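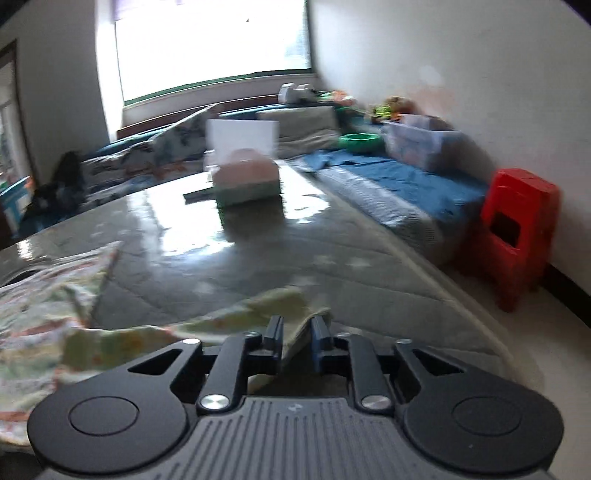

Handout 2, page 30

## Working with the hand-held gripper: cloth

Read these notes before the practical session in September. They continue the first handout, where we handled only hard objects such as cups and boxes. Cloth is more difficult. It has no fixed shape, and the same piece can lie on the table in a very large number of ways.

### The tool

Each pair of students in the Arnow project receives one gripper. Find these parts on your own tool before you start:

- the grooved central body, with the small logo near its front edge
- the two rounded black arms, left and right
- the two inner bars, which run forward from the large silver pivot screws
- the finger tips

Check the pivot screws by hand at the beginning of every session. If one of them turns easily, bring the tool to Annelies De Haan and do not tighten it yourself. Last year two arms were damaged in this way.

### The task

The cloth begins crumpled on the table. You must take it by a corner, lift it, and lay it down flat. One person works and the other keeps the log, then you change places after 30 attempts.

1. Start with the fingers open and the tool pointing forward over the table.
2. Look for a corner or a raised fold. A patterned cloth is helpful for this, as the stripes show you in which direction the fabric runs.
3. Approach slowly. Close the fingers only when the fabric is between them.
4. Lift, wait one second, and lay the cloth down.
5. Crumple it again in a different way. Please do not make it easy for yourself.

An attempt which fails is also data. Write "F" in the log and continue — never delete it.

### Light and surface

We work in ordinary rooms, and ordinary rooms have windows. On a glossy table the daylight makes strong white reflections, and a bright window can come out nearly white in the recording. Both are permitted. You may move to another side of the table, but keep the curtains as they are during one series.

### How much we need

The class target is 3,000 attempts, and 500 of these are kept apart for the test set. The group of Maes will choose the test set, so the other groups should not look at it before the Kitham exercise.

### To prepare

Read the chapter on grasping in the Zudby reader. Then answer in writing, half a page is enough:

- Why is a raised fold easier to grasp than a flat edge?
- What can a person feel through the handle that the recording does not contain?

Bring your answers on paper. The log sheets are in the grey cupboard beside the door of the lab.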